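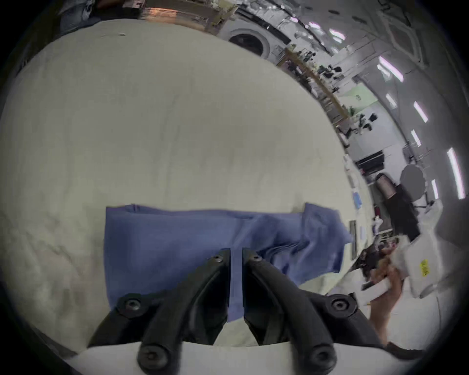 4. Recording the cloth task with the hand-held gripper

This section is for club members who have finished section 3 (charging, mounting the camera, first calibration). Please read all steps one time before you start. A first session takes about 139 minutes with the set-up, and after some practice it goes much faster.

In this guide, "demonstration" means one complete recording of a person doing the task by hand with the gripper. The Vastberg software cuts a session into demonstrations, but it can only do this well if you follow the pauses in steps 8 and 11.

4.1 Preparing the table

1. Choose a table with a light, plain surface. If the cloth and the table have a similar color, the Fasum viewer does not find the edge of the cloth.

2. Move tools, papers and boxes to the far side. They may stay on the table, but keep a space free around the cloth, at least as wide as your two hands.

3. Switch on all ceiling lights. Do not change the lights during a session. If one person must leave the room, ask this person not to touch the switch.

4. Lay the cloth flat and smooth it with your hand from the middle to the outside.

Note: Small marks on the table do not disturb the recording. You don't need to clean it before every session, only when there is glue or tape on it.

4.2 Checking the gripper

5. Check the screws on the fingers and at the base of the mechanism. Use the short hex key from the kit. Turn until you feel resistance and then stop.

Caution: The screws go into printed plastic. Too much force breaks the thread, and then the whole finger must be printed again. In the last school year we printed 13 fingers for this reason.

6. Close the gripper slowly and open it again. Both tips must arrive at the middle at the same moment. If one tip is late, go back to section 3.6.

7. Start the Vastberg program on the laptop and wait until the camera view is steady. Both finger tips must be inside the view when the gripper is open. Set the name of the session to your initials and the task number, without spaces.

Caution: Keep your fingers away from the joint when another person is holding the handle. The spring is stronger than it looks.

4.3 Recording a demonstration

8. Hold the gripper above the table and press the record button. Wait 2 seconds without moving.

9. Come down to the cloth with the fingers a little open. Go slowly for the last part. Let the tips touch the cloth, but do not press them into the table, because the tips bend and the measured opening is then wrong.

10. Close the fingers on one layer of cloth. Lift, carry the edge over to the opposite side and put it down. Open the fingers completely before you move away.

11. Go back to the height where you began and wait again as in step 8. Press the button to stop.

12. Put the cloth in a different starting position and repeat. Sometimes leave it flat, sometimes push one end together so that it has folds. If all demonstrations begin the same, the Drulovero arm will learn only this one beginning.

Note: If the cloth slips out, do not throw away the recording. Grip again and finish the task. Mark it as "retry" in the Vastberg list. We want to have a part of these also.

Note: Do not correct the cloth with your free hand during the recording. Between recordings it is allowed.

4.4 Saving and checking

13. After each session, copy the folder to the club drive and open it in Fasum. Look at the first and the last demonstration. If the picture is dark or the gripper path jumps, write this in the session log and tell Citlali Espinoza before you record more.

14. Charge the gripper. The light on the handle changes to green when it is full.

The goal for the autumn demonstration day is 700 good recordings of the cloth task. The current number is written in the session log. Please don't count the ones marked "dark".

If the program shows "tracking lost", hold the gripper still above the table and wait for the tone. If there is no tone, stop the recording, restart the program and repeat from step 7. The calibration is kept, so section 3 is not necessary again.

Continue with section 5, Training on the Ikonen computer.

Filed under: Robotics Club > Student Guides > Hand-held Gripper

Comments

morfudd_l: In step 6, is it a problem if the tips arrive together but leave a thin gap? Mine does this since I changed the left finger.

C. Espinoza: Check if it can hold one sheet of paper. If the paper stays, the gap is fine. If it falls, do 3.6 again, and look if the new finger is fully pushed in before you tighten the screw.

morfudd_l: Paper stays. Thank you!

guest: Can we use a towel for this task? The cloth was in the wash.

C. Espinoza: Please wait for the cloth. The towel will be task 3 and has its own folder.

Robotics Club Guides | Last changed 25 Aug 2020 | Contact: Morfudd Landeg, club office | Back to top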